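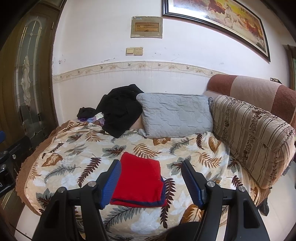
Figure 11.1 A hand-held gripper with its jaws open on either side of a folded red cloth.

Chapter 11
Showing Instead of Telling

Try writing down how you pick up a folded cloth. I mean really write it down, so that a person who has never had hands could follow you. I gave this to my class one March, and the best answer ran to 22 steps and still left out what the thumb does. (Mine wasn't any better, and I'd had all weekend to work on it!) Then I asked the same students to just show me, and everybody was done in a couple of seconds.

That gap is what this chapter is about. In Chapter 10 we told the robot what to do with waypoints and if-statements, and for a metal block in a known spot that works great. Cloth is a different animal. It sags, it slides, the layers come apart when you want them together and stick together when you want them apart. Look at Figure 11.1 again and you'll find a navy layer showing along two edges of the red one. Should the fingers close on both layers or only the top one? How far down should they reach before they squeeze, with a soft quilted bedspread right underneath? You could write rules for all of that, and I've tried, and I don't recommend it as a way to spend a spring.

So we demonstrate. A person does the task, we record it, and a learning program works out a policy, our word for the rule that goes from what the robot senses to what it does next. There are three common ways to make the recording, and you'll meet all of them in the lab.

The first is kinesthetic teaching. You grab the arm itself and push it through the motion while its joints log their own angles. I love this one for beginners because you can feel when the arm is near the end of its reach. The trouble is that your own body tends to get in front of the cameras, and moving two arms at once by yourself is a workout.

The second is teleoperation, where you stay back and drive the robot with a joystick, a headset or a smaller matching arm. Every motion you record is one the robot really made, so there's no guessing about whether it can do it. It's slow, though. My first try at folding a towel on the old Selberg arm took 14 minutes, and I wouldn't have put that towel in a guest bathroom.

The third is the hand-held gripper, the kind in the figure. You carry the fingers around yourself, with a camera mounted on the tool, and leave the arm out of it until later. You get close to normal human speed, and you can work in a bedroom or a kitchen as easily as at a bench. Notice how much else the camera takes in: a patterned bedspread, a heap of black clothing, a striped cushion, a painting on the wall. A policy that has only ever looked at a bare lab table can get badly confused by a fern print, so we want that variety in the data. The price is that the arm has to copy a path your shoulder found easy, and sometimes it just can't get there. We'll deal with that in Section 11.4.

We'll use the Mulleck cloth set for most of the exercises. It has 1094 demonstrations, all of them short, and a fair number of them are bad. I left the bad ones in on purpose. You'll learn a lot from a demonstration where the person hesitates halfway, and sorting those out is a skill you'll need the first time you collect your own. If your school has a Rultent trainer arm you can run the results on hardware, and if it doesn't, the simulator from Chapter 9 will get you through everything except the last lab.

Before you start Section 11.1, get a dish towel and fold it in half, twice, on your bed or couch. Now pick it up using only your thumb and one finger, and keep your wrist stiff. Do it again with your eyes closed. Jot down what changed between the two tries, and hang on to those notes, because we'll use them when we choose what to record.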